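Breaker trips when space heater and laser printer run on the same circuit
Posted in Home Electrical
Asked by Roya Hosseinzadeh, November 28, 2021
Viewed 289 times

I have a converted bedroom that I use as an office. Two outlets on one wall, one on the other, all on a single 15 amp breaker. A 1,500 watt heater runs fine by itself. When the laser printer wakes up, the breaker trips within a second or two. Panel is a Vulteck, installed in July. The electrician has stopped returning calls. Is the breaker defective, or do I need a second circuit?

Precious Dlamini
The breaker is doing its job. 1,500 watts at 120 volts is 12.5 amps, which already exceeds the 80 percent figure used for continuous loads on a 15 amp circuit. A laser printer draws a large current for a short time while the fuser heats up. Add the two and you are well past the rating. A fast trip like yours points to the magnetic side of the breaker reacting to the inrush – the thermal side would take longer.

Options, in order of cost:
Run the heater on low while printing.
Move the printer to an outlet on a different circuit. Do not use an extension cord for the heater.
Add a dedicated 20 amp circuit with 12 gauge copper.
Install a 240 volt baseboard heater on its own two-pole breaker. A 2,000 watt unit draws 8.3 amps. 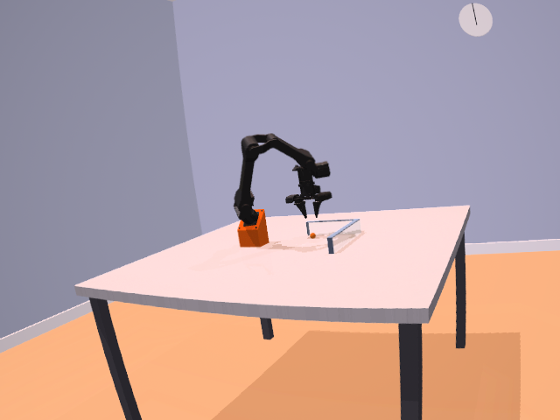
Before paying for new wiring, switch the breaker off and see what else goes dead. Bedrooms often share a circuit with a hallway or a bathroom light, and that load counts too.

Nima Rostami
Had the same thing, swapped the breaker, no change. Went with the baseboard heater in the end. Do not put in a 20 amp breaker on the existing wire if it is 14 gauge.

Qiuyue Liao
Check whether it is an AFCI breaker. Some of the older ones trip on laser printers with no overload at all. Try the printer with the heater unplugged and post the result.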